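Altow hand-held grippers: bench and build check before Friday's open session

Terkthorpe shared workshop, upstairs room
Checked by: Osvaldo Vieira
Sheet version: 2
Covers: both grippers, the bench with the perforated board, cables and charging, the recording computer, the part-built Alham arm

How to use the sheet: go down it in order with a pen. Write Pass, Fail or N/A and then a comment if there is anything to say. A Fail in section A, C or E stops the session until it is fixed. A Fail anywhere else can be fixed during the first break, but someone has to put their initials against it. Old sheets go in the blue folder by the door and stay there until the build is finished.

Version 1 had a single line for "cables ok?" and everyone ticked it. I have split that up.

SECTION A: THE ROOM

A1. Both doors open fully and the route to the stairs is clear.
Pass. The second door sticks at the bottom. It opens with a shove but I would like it planed.

A2. Floor under and behind the bench clear of offcuts, screws and loose cable.
Pass at our end. Cables on the floor under the neighbouring desks are not ours, but people from our bench walk past them. I have asked for them to be tied up along the wall.

A3. Chairs pushed back or out of the way when working standing up.
Fail, fixed on the day. When you stand and reach across the bench your hip ends up against the chair, and if the chair rolls you go with it. Two people standing means the chairs go to the side.

A4. First aid box present, plasters and eyewash in date.
Pass. Plasters are low.

A5. Enough light on the bench without a lamp on a trailing lead.
Pass in daylight. In the evening it is still bright enough for moving parts about, but I would not solder by it.

A6. Other users of the room know when a session is running.
Pass. Written on the whiteboard, 10.30 to 1.

SECTION B: BENCH AND BOARD

B1. Board stands firm when pushed at the top with a flat hand.
Pass, with a comment. The board flexes a little before the foot moves. That is normal for this sort of board. If the foot moves first, tighten it and try again.

B2. No sharp edges on the holes within reach.
Pass. I went over the lower rows with a fingertip and then with a cotton bud, which catches on burrs you can't feel.

B3. Hooks seat fully and do not drop when the board is knocked.
Pass on the second try. The printed hooks from the first batch had a prong that was too thin and they worked loose after a few knocks. The new ones were printed at a slower setting. Throw the old ones away. Do not put them in the spares tub, where I found them again this week.

B4. Small parts kept towards the middle of the bench and away from the front edge.
Pass. Anything that rolls off gets picked up straight away, because the floor is hard and a peg underfoot will take your foot from under you.

B5. No drinks on the bench.
Fail. There was a paper cup towards the far end. Drinks go on the windowsill from now on, lid or no lid.

B6. Bench takes the weight of someone leaning on it.
Pass. Leaned on it at both ends and in the middle.

SECTION C: THE GRIPPERS

Do each of these for the left and the right gripper. Use a separate line for each if they differ. Unplug before touching anything inside the housing.

C1. Finger screws tight. Use the short hex key and finger pressure only.
Left: Pass. Right: Fail, then Pass. One screw had backed out far enough to see. I have put a dab of thread lock on it and marked the head with white paint, so a turned screw will show.

C2. Yellow tips fixed on and not split.
Left: Pass. Right: Pass. One of the tips on the right is starting to lift at a corner. Spares are in the tin marked Desmet (it is an old biscuit tin of mine, don't look for a supplier by that name).

C3. Fingers open and close over the full travel without catching.
Left: Pass. Right: Pass. Full opening measured 89 mm on both. If you measure less, there is usually a crumb of filament in the slide.

C4. Nothing in the mechanism will nip a finger in normal use.
Pass, with a comment. The gap behind the trigger is still too tight for anyone with large hands. My own knuckle has been in it. Until the new trigger is printed, keep the middle finger below the guard. I have put a strip of tape on the handle where it should sit.

C5. Housing free of cracks, above all by the slots.
Left: Pass. Right: Pass. Look at the inside corners of the slot with a torch. The first right-hand housing cracked there after being dropped on the stairs.

C6. Camera mount tight and lens clean.
Left: Pass. Right: Pass. Lens cloth only. Someone has been using a sleeve and there is a fine scratch on one of them.

C7. Weight in the hand acceptable for the length of the session.
Comment only. My wrist starts to complain at 17 minutes with the camera on. Swap over or put the grippers down before that. Rest them on the foam block with the fingers pointing away from you.

C8. Jewellery, watches and loose cuffs.
Comment. A link bracelet is fine well back on the forearm if it can't slide down to the hand, but off is better. Long sleeves should be pushed up or buttoned. Nothing has been caught so far and I would like to keep it that way.

SECTION D: WORKING AT THE BENCH

These were checked during a practice run with two of us at the bench picking up pegs and hooks. One person should watch and fill in the sheet while the others work.
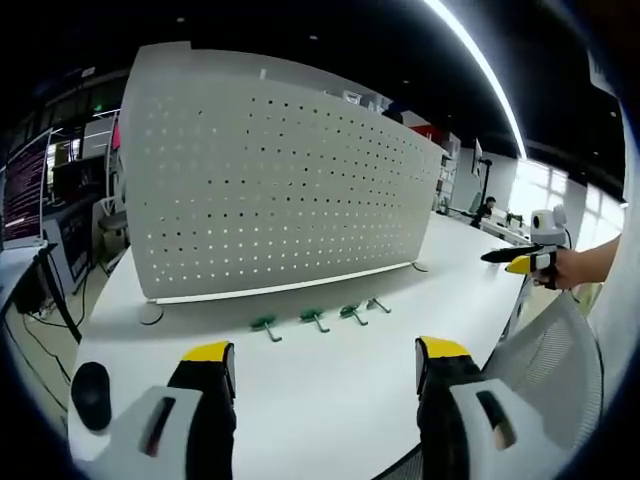
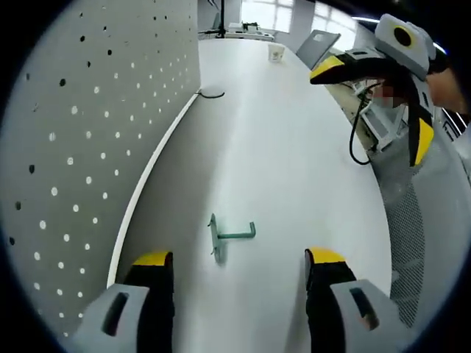
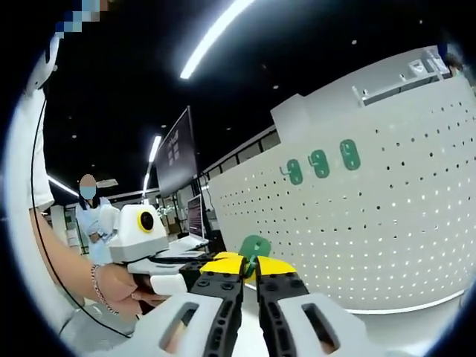 Hand-held grippers in use at the board bench.

D1. Each person can reach the part they need without crossing the other's arm.
Fail at first. We were both going for the same end of the bench and the housings knocked together. Agree before starting who takes which side. Say "in" when you reach across and "out" when you are back. It feels daft for the first few minutes and then you stop noticing.

D2. Grippers kept below chin height.
Fail. It is natural to lift the thing up to look at it, and then the fingers are level with your eyes or with somebody else's. Put it down on the foam if you want to look at it.

D3. Cables hang clear of the hands and of the other person.
Fail, partly fixed. The loop from the gripper swings over the bench and can drag small parts with it. I have clipped it further up the arm with a fabric strap. It is better, but it pulls when you reach for the top of the board. See F2.

D4. Hooks placed on the board with a straight push and no twisting.
Pass. Twisting puts the load on the side of the finger and that is what undoes the screws in C1. If a hook won't go in, take it out and start again.

D5. Everyone knows the stop word and uses it.
Pass. The word is "hands". Whoever hears it lets go of the trigger and keeps still. Tried twice without warning.

D6. Visitors behind the line of the chairs.
N/A on the day. To be checked on Friday. Tape line to go down beforehand.

SECTION E: POWER

E1. Power supply plugged straight into the wall, with no adaptor on an adaptor.
Pass now. It wasn't when I arrived.

E2. Plugs and leads undamaged, no tape repairs.
Pass. One lead with tape round it was cut in half and put in the scrap bin, so it can't come back.

E3. Fuse in the supply plug is the right rating for the lead.
Pass. Opened and checked.

E4. Supply cool enough to keep a hand on after half an hour.
Pass. Slightly warm on the underside. Do not stand it on the foam block.

E5. Batteries charged on the ceramic tile, with someone in the room.
Pass. The tile has moved to the shelf by the sink, which is not where it should be. It belongs on the metal trolley. Water and chargers don't go on the same shelf.

E6. Master switch can be reached without leaning over the bench.
Pass. It is on the left leg. Anyone left-handed should try it before starting.

SECTION F: COMPUTER AND CABLES

F1. Recording stops cleanly when a gripper is unplugged.
Pass. Pulled each plug in turn. The program complains but nothing keeps running.

F2. Cables long enough to work with slack and short enough to stay off the floor.
Fail. The present ones measure 289 cm and are too long for the near side, yet once they are strapped they come up short at the top of the board. I think the answer is a hanging point above the bench with a soft spring, and a shorter run down from it. I have a bracket that might do. Please don't hang anything from the lights or the ceiling in the meantime.

F3. Plugs can pull out before the computer gets dragged.
Pass. Tested with a gentle tug, hand under the keyboard.

F4. Screen and keyboard clear of the working side.
Pass.

SECTION G: THE ALHAM ARM

The arm is not part of Friday. These lines are here so that nobody is tempted.

G1. Arm disconnected from the supply and the plug bagged.
Pass. Bag is cable-tied and I have the cutters.

G2. Shoulder joint pinned.
Pass. The pin is the long red one. Without it the upper part falls under its own weight as soon as the brake is off.

G3. Stop button wired and tested.
Fail. It is wired but it only cuts the controller and leaves the motors live. It needs to cut the motor supply. The arm does not move under power until this line says Pass with two sets of initials.

G4. Guard fitted round the base.
Fail. Material bought, nothing cut yet.

STILL TO DO BEFORE FRIDAY

Tape line on the floor (D6). Osvaldo.
Lifting corner on the right-hand tip glued or the tip swapped (C2).
Tile back on the trolley (E5).
Plasters (A4).
Hanging point for the cables if the bracket fits, otherwise carry on with the straps (D3, F2).
First-batch hooks out of the spares tub, and look in the bottom of it too (B3).

The new trigger won't be ready in time. The tape on the handle stays on until it is, and C4 gets read out loud at the start.

Session may go ahead with the grippers only.
O. Vieira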